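Long desks in small rooms: fitting, edges and upkeep
Speaker notes, Cokthorpe session, September

Slide 1. Title
Leave the title up while people find seats. Mention that questions can come at any point and that the handout has the drawing references. The talk covers one type of furniture only: the long white worktop on legs, placed along a wall in a room that was not built for it.

Slide 2. Where the material comes from
The Tesstead furniture register, with 359 entries at the last update. An entry is one worktop in one room, with leg type, edge profile, surface condition and what stands under it. The register does not record who uses the room. It was started as a maintenance list and the fields reflect that. Surface condition is graded by eye, so treat comparisons between sites with care.

Slide 3. Position in the room
A long desk along a wall uses up the wall and leaves the middle of the floor. Most of the complaints in the register concern the ends. At one end there is usually a door, a radiator or a cabinet, and the worktop has to stop short of it or narrow to let people by.

Points to make:
Door swing first. Draw the full arc before anything else goes on the plan. A door stop at floor level limits the swing and should go on the drawing too.
Radiator second. We leave at least 400 mm clear in front of the panel at Piravcombe. Other sites use less.
Tall cabinets last. A cabinet that reaches the ceiling can go in a corner, provided the door of the cabinet opens past the end of the worktop. Check the handle as well as the door leaf.
Bins have no place on most plans and end up near the door. Give them one.
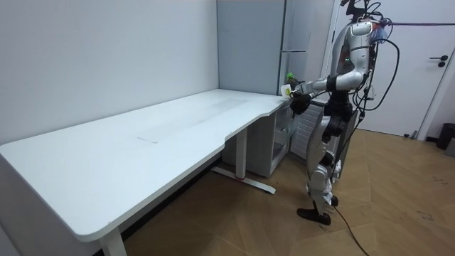 The corner is where the order of installation matters. At Piravcombe the cabinet goes in first, then the desk, then the low drawer unit beneath the end of the desk. Reversing the last two means lifting the worktop again, and the fixings in the underside do not tolerate being withdrawn and driven more than once or twice. Yordanov now supply threaded inserts on request. Ask for them at order stage.

Drawer units under a worktop should be checked with the drawer fully open. A unit that clears the leg when shut may foul the foot bar when the drawer is out and somebody leans on it.

Slide 4. Legs and foot bars
Two arrangements are common. A leg with a flat foot carries load straight down and takes little floor space. A leg with a horizontal foot bar is more stable front to back but puts a bar where feet and mops go.

Bars should run at right angles to the wall. Check level at the bar and again at the worktop. On a wood-effect floor the bar needs a pad under each end, otherwise it marks the surface when the desk is shifted for cleaning. Pads compress. Re-level after the first month.

Cables on the floor: route behind the bar where possible. Where a cable has to cross open floor, it should cross by the shortest line and be lifted at the end of the day. Cable covers are acceptable but collect dust along both edges, and the cleaning teams dislike them.

Slide 5. Edge profiles
Spend longer on this one. Straight-fronted worktops are cheaper and easier to replace. Curved fronts are ordered for rooms where people have to pass the end of the desk at close quarters, and they reduce hip-height knocks. The cost is in the edging. Tape or lipping follows a gentle curve without trouble. It lifts at tight inside curves, and a cut-out is all inside curve.

Minimum inside radius in our specification is 40 mm. Anything tighter was peeling within a year in the Cokthorpe rooms. Heat makes it worse, so a cut-out next to a radiator should have the larger radius even where the drawing allows the smaller.

Say something about cleaning here. Cloths catch on a lifted edge and pull it further. Report lifting edges at the first sign. A 6 mm lift can be re-glued in place, and beyond that the strip should be cut back and replaced.
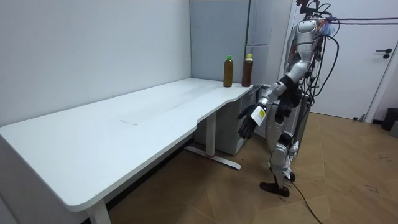
Front edge with the cut-out towards the right-hand end of the desk.

Slide 6. Surface condition
White tops show everything, which is useful for inspection and unpopular with occupants. Three grades in the register: clean, marked, worn.

Marked means that the mark sits on top of the surface. Tape residue and rubber streaks come under this heading. Thin outlines left where something has been stuck down are the most frequent entry by a wide margin. Warm water and a little washing-up liquid, left for a few minutes, then a plastic scraper held flat. Solvent wipes dull the finish and the dull patch is then permanent.

Worn means the surface itself has changed. Fine scuffing is worn, technically, but we do not replace for scuffing. Replace for swelling at a joint, for any breach that reaches the core, and for edging that has failed in more than one place.

To tell a streak from a scuff, clean a small area and look along the surface with the light behind it. A scuff will still be there. Inspectors who look straight down tend to over-report wear.

Slide 7. What is put on the surface
The register does not cover contents, but the damage it records comes mainly from them. Liquids are the largest group. Bottled drinks with screw caps cause far less trouble than open cups, and they are permitted at all four Piravcombe rooms as long as the cap goes back on.

The front corner is the worst place for a bottle. It is the part of the worktop people brush past, and a spill there runs over the edge and down into the top of the leg, where it sits unseen. Sweetened tea is harder to deal with than water. It dries sticky, holds dirt and works into the joint between edging and top. Wipe twice, the second time with clean water, and dry the underside by hand.

Keep drinks back from the edge by at least a hand's width. We tried a printed line on one worktop and removed it after complaints about the look.

If there is a refrigerator in the room, check the gap between it and the end of the table. The gap has to take a cloth and an arm. Spills that go down there are otherwise left until the appliance is moved.

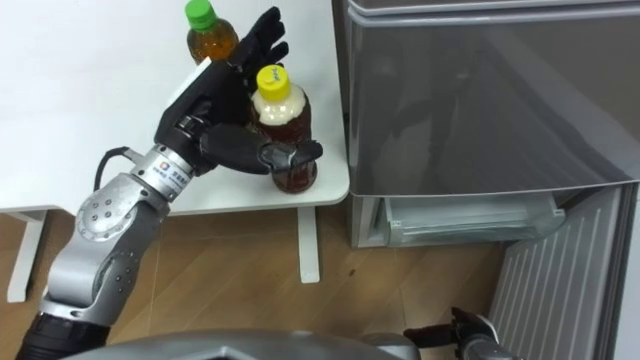
Jovita Barrera asked at the Piravcombe session whether the hand's-width rule survives in rooms where the worktop narrows at one end. On her site the narrow part was too shallow to keep anything clear of both the wall and the front edge, and they had ended up treating the whole of it as a no-drinks strip. She also wanted to know whether a raised lip had been considered.

Answer given then, repeat it if the point comes up: yes, treat the narrow part as clear surface. A raised lip was priced by Yordanov and declined. It stops small spills but makes wiping down slower, and dirt gathers along the inside of it. It also prevents two worktops being butted together later.

Slide 8. Inspection routine
Twice a year, one person, no tools beyond a torch, a level and a cloth. Work from the door inwards. Edge first, running a finger along the underside of the lipping, then top, legs, bars, pads, then whatever is stored underneath. Average time per room at Tesstead is about 6 minutes with the forms already filled in at the head.

Record the position of a defect from the left-hand end when facing the wall. Older entries used compass directions and half of them are unusable.

Slide 9. Open points
Replacement edging in short lengths: Yordanov have a minimum order and we are trying to share one between Cokthorpe and Tesstead.
Pads: the felt type wears out quickest, the rubber type can stain. No decision yet.
Handout has the blank form on the back page. Spare copies are in the box by the projector.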